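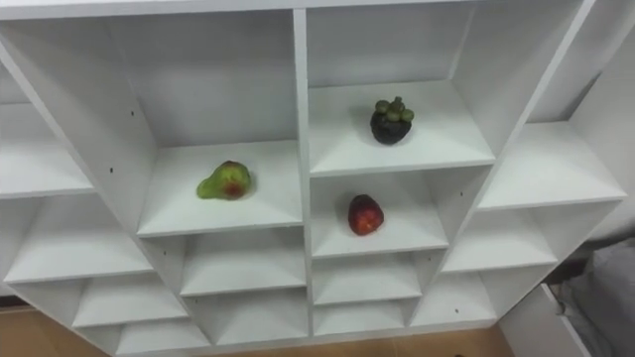 Fruit in the white cube unit, one piece to a cubby.

Rules for shelf work, revision 2

The first version of these rules was a page and a half taped to the cell door. It covered the e-stop, the keep-out line and who was allowed to clear a fault. It had almost nothing on the shelf itself, and most of the arguments since August have been over the shelf. Eun-ji Shim and I rewrote it over the break and the result is below, with commentary. Comments on the old post are closed, so put corrections under this one.

Scope first. The rules apply to two-armed work at an open cube shelf, with one hand holding a basket and the other moving produce. They don't apply to the conveyor, and they don't replace the risk assessment. If you are looking for permissible contact forces, read ISO/TS 15066 and do your own measurements. I'm not going to summarize it in a blog post.

Terms. A "cubby" is one compartment. A "run" starts when the operator releases the hold and ends when both arms report parked. An "event" is anything the operator had to write down.

1. Setting the shelf

1.1 One item per cubby. Two items in a cubby is a separate test and gets a separate sheet.

1.2 Columns are lettered from the left and rows are numbered from the top, as seen by a person standing square to the front. Head-camera views are not used for naming. A shelf seen from above and off to one side looks like a diamond, and people have honestly disagreed about which row they were looking at.

1.3 Record the orientation of anything that isn't round. For pears, write where the neck points. For mangosteens, write calyx up, calyx down or calyx side. Eun-ji wanted degrees. We tried degrees for a week and the entries were all multiples of 45.

1.4 Record the distance from the front lip as front, middle or back. Anything closer to the lip than the width of a finger is moved in before the run.

1.5 Empty cubbies are checked and written down as empty. A blank on the sheet means the cubby was not checked.

1.6 No tape, dots or pencil marks on the boards. Peg holes and screw holes are already visible to the camera and are left as they are. If a hole gets plugged, the calibration set is retaken.

Rule 1.5 came out of the audit. Keegan Prendergast went through the back records, 3360 sheets, and sorted them by whether the starting state of the shelf could be rebuilt from the sheet alone. In 1072 of them it couldn't. Most of those had blanks that could have meant either thing. The sheets weren't wrong, exactly, but they couldn't be used for comparison, and the runs had to be dropped from the set we sent to Zikent.

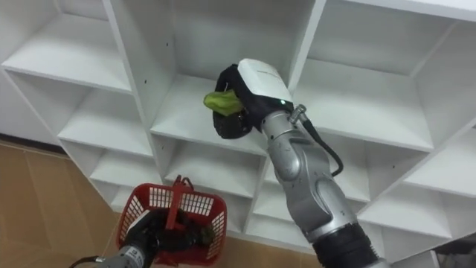

Last updated: January 21, 2019

2. Basket hand and working hand

2.1 The basket hand is assigned before the run and does not change during it. At our cell the left hand has the basket by default. If you swap, write it at the top of the sheet.

2.2 The basket stays below and to the side of the working hand. It is never carried directly under the cubby being served. Early on we thought a basket underneath would be useful for catching drops. It did catch a few, and the drop detector then logged them as normal placements into the basket.

2.3 Grip the basket where the grip was taught. The handle should be free to stand up. A folded handle lies across the opening and takes up most of the clearance the working hand needs.

2.4 Mesh-sided baskets are fine for leafy items. Check that nothing is poking out through the sides before releasing the hold.

2.5 The working hand carries one item at a time. With a leaf or a bunch, some of it will hang outside the fingers, and the planner must be given the size of the item including the overhang. The gripper model alone is not enough. This is the rule I would keep if I could keep only one from this section.

2.6 Pause in front of the cubby before crossing the lip. We use a fixed dwell set in Drindeck. The length of the dwell is up to you, but it should be the same for every cubby on the sheet.

Of the sheets that survived the audit, 374 recorded at least one event, and overhang was the largest group by a good margin. The typical entry is a leaf catching on a divider as the hand goes in, followed by a small rotation of the item in the fingers, followed by a placement that the software calls good. Eun-ji's position is that a placement with a caught leaf is a failure even if the item ends up on the right board. Mine was that it should be a pass with a note. We went with hers. It makes the pass rate look worse and the sheets easier to read.

3. Cables

3.1 External cables on the arms need slack for the full reach to the top row and the full drop to the bottom row. Run both extremes by hand, at reduced speed, at the start of the day.

3.2 Slack is allowed to hang as a loop beside the arm. The loop may not reach the basket handle at any pose on the sheet. Do the check with the basket in the hand.

3.3 Cable connectors on the arm are inspected for seating before the first run. Push, don't wiggle.

3.4 No cable ties across a joint. Keegan has a longer note on this which he may post at some point.

3.5 The indicator light on the gripper housing is not evidence that the gripper is safe to touch. Use the hold state on the pendant.

I get asked why 3.5 is there. The manual for our old Fuvley hand used a green light for "powered and idle", and people learned to read it as "go ahead". The current hardware has a different convention. I would like everyone to stop reading either of them.

4. People

4.1 The operator stands where both hands and the basket are visible. The shelf blocks the view from the back corner, so the back corner is out.

4.2 Restocking is done with both arms parked and the hold on. This includes "just turning the pear around".

4.3 Chairs, bags and cushions stay outside the floor line. Drawers near the cell are closed before a run if they are anywhere inside the reach envelope, and the envelope is the one for the arm plus gripper plus item.

4.4 One person calls the run. If a second person wants to stop it, they stop it, and the discussion happens afterwards.

5. Produce

5.1 Real fruit and veg are replaced when they have softened enough to change the grip. We do this by hand feel at the start of each day. It's a crude test.

5.2 Substitutes are permitted but the sheet has to say so. A stand-in with the right colour and the wrong mass will pass the vision check and tell you nothing useful about the grasp.

5.3 Describe items in plain words first and add the label class second. "Small red, oval, glossy" stays meaningful after someone renames the classes. We had "plum" and "apple_small" merged and then split again in the Sung label set, and anything recorded only by class name had to be looked up against the date.

5.4 Anything that has been on the floor doesn't go back in the set.

Open items

Rule 1.4 is too coarse for the bottom row, where the approach angle is steep and the difference between front and middle decides whether the wrist clears the board above. Eun-ji is trying a strip gauge that is laid on the shelf during setup and taken away before the run, so it doesn't conflict with 1.6.

Rule 2.6 says nothing about what the operator should look at during the dwell. I have a draft but it's longer than the rest of section 2, and it needs cutting.

Someone asked whether the rules hold for a shelf with doors. I don't know. We haven't got one with doors.

The printable sheet still has the old row numbering, from the bottom up. Don't print it until I've replaced the file.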